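In Defence of the Mixed Drawer

By Hiwot Assefa

My mother kept everything of importance in one drawer. It was in the kitchen of our flat in Kastatitz, under the bread, and it stuck in winter so that you had to lift it a little while pulling. Inside were the electricity bills, the scissors, the string, my vaccination card, candles, a tin of buttons, keys to doors we did not live behind any more, and a medicine for coughing which I think was older than my brother. When something was needed, my mother put in her hand without looking and took it out. The rest of us had to dig.

I have lived in Indthorpe for 16 years and I own no drawer of this kind. I had one, in my first rented room, and then I became a person who sorts. I want to write about how that happened, and why I have started to go back.

It began with the shop. There is a Nustora on the road out of Indthorpe, beside the tyre place, and when you are new in a country you go to such shops very often. You need a lamp, then you need a bulb for it. On the way to the bulbs you must walk through the storage department, and there everything looks so peaceful. The boxes stand inside other boxes, the lids fit. I remember I stood before a display of a kitchen drawer with small compartments, one only for tea lights, and I felt something close to shame about my own string and scissors. I bought the compartments. They did not fit my drawer, so I bought others.

Later I found that there is a whole literature on this subject. I read it with a dictionary at first, so I can say that some of my English comes from it. "Declutter" I learned before "gutter". The books do not agree about everything, but they agree that each object must have a home and that similar objects must live together. It sounds so reasonable that I did not examine it for years.

Now I have examined it, and my opinion is that it is a good rule for a shop and a poor rule for a house.

A shop must keep similar things together, since strangers come into it. The customer who wants a screw has never been there before, and he must be able to guess. A library is the same, and a hospital store even more so. The order there is a kind of language which people who will never meet can all read. I respect this very much. When I worked in the stock room of Kumsa, the fabric wholesaler, we had 769 article codes on the wall, and if somebody put a grey lining with the wrong grey linings it could be lost until the summer. I was strict about it and I would be strict again.

But nobody comes into my kitchen as a stranger to look for a screw. The people who use it are my husband, my daughter and I. For us it would be much more useful if the screw lived with the thing that always loses its screw, and in my house that is the handle of the big pan. For a long time the pan was in the kitchen and the screws were in the cellar, in a case with small transparent doors, arranged by length. Each time the handle came loose, one of us went down two flights of stairs in the name of order. Usually it was not me.

I think many people have such a staircase in their life and do not notice it. You have batteries in the battery box in the hall cupboard, and the only thing in your home which eats batteries is the clock in the bathroom. You have all the pens together in the study, and you write your shopping list in the kitchen. The system is beautiful when you open the cupboard. It is only bad when you need something.

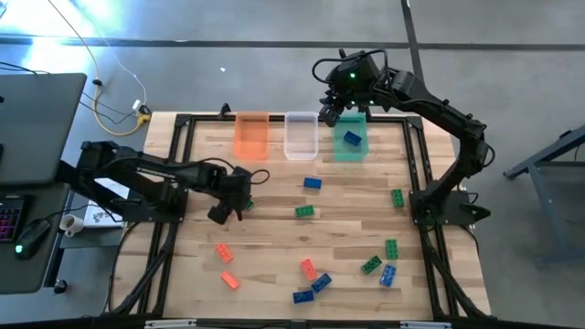
Three bins in a row: orange, clear, and a green that is nearly blue.

Colours deserve a paragraph of their own. The sorting person loves colours. When my daughter was small I read that children learn order more easily by colour, and so I gave her one colour for building bricks, one for animals and one for what the article called "creative materials". She was four years old. She had a long game in those months, in which a horse was ill and had to be carried to a hospital made from bricks and covered with a blanket made from felt. Every evening I took this hospital apart and put it into its categories. The next morning she had to collect it again, and after a week or so she did not play it any more.

I do not want to make a tragedy from it, she is a cheerful teenager now and remembers no horse. But I remember it. From her side, those things were of one kind. They were the hospital. I came with my idea that the horse belongs to the animals, and I was bigger, so my idea won.

This is really my main objection. When we sort, we decide which quality of a thing is the important one, and we usually take the one that is easiest to see: the material, the size, the shape. But most things in a home are tied to each other by use and by memory, and you cannot read that from a label. My mother's candles lay beside the electricity bills. To a visitor this was disorder. In Kastatitz in those years the power failed often, and when it failed, she would light a candle and take out the last bill to see if this time it was perhaps our own fault. So the two things were neighbours, and it would have been stupid to separate them.

I showed a first version of this text to my husband and he told me, quite gently, that I had forgotten the spring when we could not find the passports. It is true and I must be fair. We searched for them two days, and they were in a mixed drawer, inside a road map. There are things which must be found under pressure, by a person who is upset, and maybe by a person who does not live with you: passports, insurance papers, the list of medicines for my father-in-law. For these I accept a folder, and I even accept a label on the folder. The same goes for dangerous things. I would not like anybody to keep the drain cleaner next to the vinegar on the ground that they are both used on Saturdays.

There is also the matter of living with other people. A mixed drawer works through the hand of one person, and my mother's worked through hers. When she was in hospital, my father could not find the scissors, and he cut his bread paper with a knife for three weeks before he asked. There is some vanity in a disorder that only you can read. I have thought about this and I do not have a good answer to it, except that my father could have looked.

Still I think that the direction of our time is wrong. I see it when I visit friends. In one house the rice, which came home in a bag with the cooking time printed on it, was poured into a jar without the cooking time, and then the cooking time was written on a sticker, and the sticker was put on the jar. In another house the books are arranged by the colour of their backs, and the owner, a clever woman, must remember that the novel she wants is pale yellow. We have paid some 300 pounds, my husband and I, for boxes and baskets and inserts since we bought the house. I added it up from the receipts, and it was easy, as I had them all filed under "Home, storage". The cellar is full of empty containers that I bought to make the cellar less full.

And I see what it does to my mood. A sorted house is never finished. In a drawer where everything may lie, nothing can lie wrongly. In a drawer with eight compartments there are always objects which accuse you. Where does one put the small plastic key for bleeding the radiator? It is a tool, but it is tiny, and it belongs to heating, and heating has no box. I have stood with this key in my hand for longer than I want to confess, and in the end I made a box called "Various", and put it in there, and felt defeated. "Various" filled up in a month. It is the box we open most.

So last June I took the compartments out of the top kitchen drawer. I did not make a ceremony from it, they were sticky anyway and had to be washed, and after washing I did not put them back. Into the drawer went the scissors, the string, two screws for the pan, the radiator key, the pen that works, matches, the bicycle lamp, my reading glasses with the weak arm and the little screwdriver for the weak arm. My daughter added elastic bands and a lip balm. Later some foreign coins appeared, I do not know from whom.

When I open it, it is not beautiful. Things move about when you pull it, and once the string had gone through the handle of the scissors in such a way that I had to cut it, with a knife, like my father. But I notice that I go to the cellar very seldom now. I notice too that I have started to put in my hand without looking. Mostly I take out the wrong thing, the lamp when I want the matches. My mother had that drawer for more than thirty years, so I suppose I have some time to practise.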